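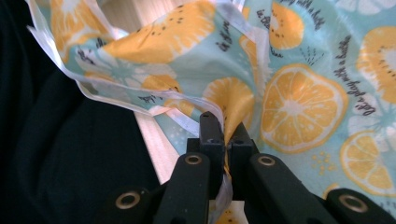
Slide 1: citrus print, gathered into a fold

Hello, thanks for having me, sound check joke if the mic squeals (skip it if the mic's fine, it's not a great joke).

So for one year I wrote down every single thing I bought. Coffee, socks, a car battery, stamps. I didn't set out to spend less. I wanted to know where the money was going, and I also love a list, I have always loved a list, my school notebooks were mostly lists. I started in August and stopped the following August, and I ended up with 367 entries. Groceries count as one entry per trip, otherwise I'd still be typing up the onions.

Ask for hands: who has ever tried to keep a budget? Who lasted a month? Wait for the laugh. Keep your own hand down for the second one.

HOW I KEPT IT

First version was a paper notebook from Boreo, the stationery place in Grutik. Lovely paper. I left it on a bus in week two and had to rebuild the whole thing from receipts and memory, and my memory claimed I'd eaten lunch out once. The receipts did not agree.

Second version was Listico, on my phone. I'm not here to sell it to you, any notes app will do the job. What I liked was that I could put in an item while I was still standing at the register. If I waited until I got home I'd forget, or worse, I'd round down. Everybody rounds down! $18.60 turns into "fifteen-ish" somewhere on the walk back to the car.

Each entry had the same few bits: what it was, what it cost, where I got it, and one word for how I felt. The one word was an afterthought and it ended up being the part I learned the most from. Read a few out loud:

Garden hose — smug
Birthday card — rushed
Second umbrella in a week — furious
Cheese — happy
Parking, downtown Grutik — robbed
Cheese — happy

Pause here. Have some water.

THE 6 PILES

At the end of the year I sorted the list into six piles, and I've changed the names of these so many times that the handout may not match. Go with the ones on the screen.

Needed it, would buy it again. Needed it, bought a bad one. Wanted it, still glad. Wanted it, forgot I had it. Bought it for somebody else. And the last pile, bought it because I was tired.

Tired is a huge pile. I'd expected boredom, or ads, and there's some of that, but when I went back and looked at the times, so much of it was after eight at night. A desk lamp I didn't need. A set of nesting bowls when I own bowls. Take-out on nights with a full fridge (I'm leaving in the take-out, I went back and forth over whether to admit it). The fix was very low-tech. I don't buy anything online after dinner. I put it on the list for tomorrow and in the morning I mostly can't remember what the fuss was.

Bad-one is the pile that cost me. Three can openers. Three! Each one cheaper than the last, and the total came to more than the good one I'd refused to pay for in the first place. Show of hands for can openers. There are always a lot of hands.

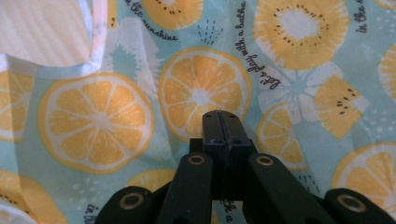

It would make me miserable, a woman told me after I gave this talk in Ugwu, I'd feel like I was being watched in my own kitchen and I'd start hiding things from my own notebook. I think about that a lot. She may be right, for her. I said I'd had a bit of that around week five, when I paid cash for a donut so it somehow wouldn't count, and then wrote it down anyway two days later with the word "sneaky" next to it. If you try this and it makes you feel worse every time you open the list, stop! It's a list. You're allowed to quit a list.

And she had a second point, about couples, and I didn't have a good answer then and still don't. I live alone. I only ever had to explain the nesting bowls to myself.

THE MONEY PART

People want a number so let's give them a number. When I added up the tired pile and the forgot-I-had-it pile together, I got a hair over $500. Some of you are thinking that's nothing and some of you are thinking that's a plane ticket. I was in the plane ticket group. I didn't get it back, obviously, it was spent. But it was a useful thing to have in my head for the year after.

If time is short, cut the next bit about gifts and go to "Try it for three weeks."

Gifts. I'd always thought of myself as a generous person, and the bought-it-for-somebody-else pile was tiny. Tiny, and nearly all of it bought in a panic. Go back to "birthday card — rushed." So now there's a separate note on my phone where I jot down things people say they like, whenever they say it. Somebody mentions in March that they miss good marmalade, in it goes.

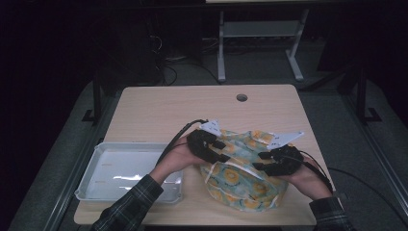 And then when their birthday comes around I'm not wandering the aisles at the drugstore at ten to six. It has made me look far more thoughtful than I am. I've had one person tear up over marmalade.

TRY IT FOR THREE WEEKS

A year is a lot. I wouldn't ask anyone to do a year. Three weeks is enough to catch a couple of grocery trips, a bad day and probably one can opener. Write it down at the register. Put the real price. Add your one word and don't think too hard about it, the first word is usually the right one.

Don't sort anything until the end. I tried sorting as I went and I started shopping for the piles, sort of performing for them — "ooh, this'll be a nice one for still-glad."

Questions. Somebody will ask about rent and bills (I left them out, they don't change). Somebody will ask about subscriptions, and the answer is I counted them once, on the day I noticed them. I canceled two and kept the crossword.

Handouts are on the chair by the door. Bring the clicker back to the front desk.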